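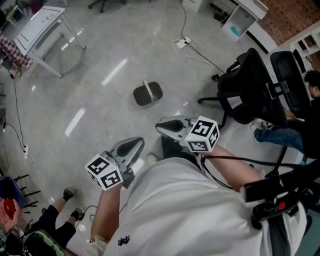
Fig. 1. Speckled floor, light gray, glossy finish.

Interiors and Materials
Week 10 handout: Hard Floors
Instructor: Leandro Collado

Reading for this week: Ridari, chapter 16. Skip the section on marble palaces unless you expect to be hired by someone who owns one.

1. Why we are spending a week on this

Most people can describe the ceiling of a famous church they visited once and can't tell you the color of the floor in the supermarket they use every Saturday. Floors take more abuse than any other finish in a building and get less thought. They are chosen late, when the money has gone to the lobby staircase, and often from a sample the size of a slice of toast.

A sample that size is a poor guide. A pattern that looks lively in your hand can turn to plain gray across a long corridor, and a tasteful stripe can make people seasick. Ask for the largest sample the supplier will part with, put it on the ground and look at it standing up. You would be surprised how many floors have been approved while leaning against a conference room wall.

2. In defense of speckle

Speckle is what you choose when you expect people. A plain white floor shows every dark crumb and a plain black floor shows every light one, along with dust, footprints and the path of the last mop. A mixed pattern hides all of it. The eye sees a small bit of grit and files it with the other small bits. Schools and hospitals learned this a long time ago, along with anyone who has ever owned a gray cat.

There is a catch. A floor that hides dirt also hides screws, earrings, contact lenses and water. The cleaning staff may be working on a surface where they can't easily tell which half they have done. When you specify a busy pattern, you are moving a problem from the visitor to the person with the mop. Sometimes that is the right call, but you should know you made it.

3. The main families

Terrazzo. Chips of stone or glass set in a binder, then ground flat and polished. The binder is cement or a resin. Cement terrazzo is thick and heavy, and it can outlive the institution that paid for it. Resin terrazzo goes down thinner, which pleases the structural engineer. Both need divider strips or joints in the right places. Leave them out and the floor will make its own, in places it prefers.

Polished concrete. The slab you already have, ground and treated. Clients like it when they hear "the slab you already have" and like it less when they get the quote. What you see at the end depends on what was poured at the start, including the patches, the pencil marks and the spot where somebody set down a bucket.

Ceramic and porcelain tile. Hard, cheap to very expensive, easy to replace one piece at a time provided someone kept spares. Someone did not keep spares. The weak point is the grout, which starts out the color on the chart and then has ideas of its own.

Sheet vinyl and vinyl tile. Softer underfoot, quieter, quick to lay. Sheet vinyl can be run up the wall in a curve so there is no corner to scrub, hence its long career in hospitals. It follows whatever is underneath very faithfully. A bump in the base is a bump in the floor, now with a shine on it.

Poured resin. Seamless, tough, and fussy about damp. If the slab has not dried out, the resin will let you know by blistering.

You can't reliably tell these apart from a photograph. Plenty of vinyl has been printed to look like stone, and some of it is good. Touch it, tap it, look at a doorway where the edge shows. On the exam, "it looked like terrazzo" will earn you 2 points of a possible 10.

4. Gloss

Clients read shine as clean. A dull floor scrubbed an hour ago will get complaints, while a shiny one with a film of old polish on it gets compliments. Shine can come from grinding the material itself or from a coating laid on top, and the difference matters when it wears. A coating wears first where people walk, so after a while you have a map of the building's habits: door to desk, desk to coffee, coffee to restroom.

Gloss also throws light back. Under a row of ceiling fixtures you get a row of bright streaks on the floor, and people with poor eyesight may take these for water, or for steps. Visit with the lights on before you approve the finish.

Shine by itself does not tell you how slippery a floor is. Some glossy floors grip well when dry and turn treacherous with a little rain on them. Ask for wet test results. If the supplier sends dry ones, ask again, more slowly.

5. Case: the Kravets building, ground floor

We will walk this on Thursday. The main corridor was redone one December, a month chosen by someone who had never met snow. The entrance mat is 3 steps long and ought to be a good deal longer. Look for:

The color change outside the elevator, where one batch ran out and another was "a perfect match."
The joint by the mail room, filled at least twice, in different grays.
The dull track to the vending machine.
The worn spot under the notice board, where people stand to read things they then ignore.

Wear the shoes you normally wear. If they squeak, we will learn something.

6. To hand in

One page on a hard floor you cross every day. Say what you think it is made of and how you checked. Say how it is cleaned, which will mean talking to whoever cleans it, preferably when they are not in the middle of it. Finish with what you would put down in its place, and what it would be worse at.

A photograph is welcome, taken at standing height. Please leave out the history of Venice. I have read it 16 times this year.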